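Three months into having the arm in our staff kitchen at Bondileo and I keep meaning to write about it, so – a little thread, get comfortable.

I've done the drinks and dishes here for 13 years. My wrists have opinions about pitchers. Now Tato (we named it, of course we did) takes the pitchers and I look after the lids and everything fiddly.

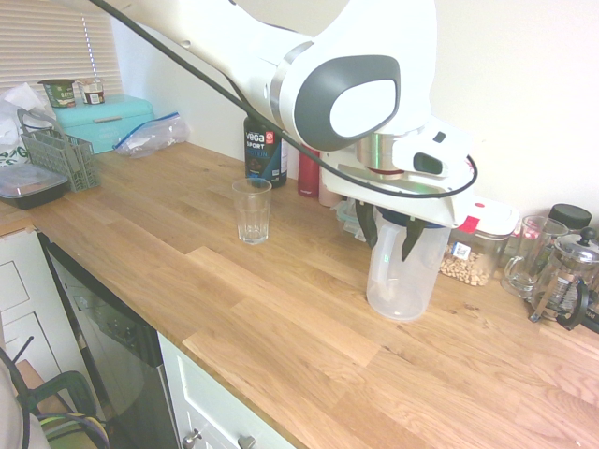
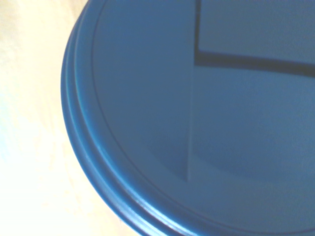 What's changed most is my mornings. I used to be at the counter until 10 with my back to everyone, and now I get to sit down with the new folks and learn their names!

Jolene Trevaskis was worried they'd trim our hours. They didn't, we asked for that in writing, and I'd tell anyone in the same spot to ask too.

I do still wash my own mug by hand, though.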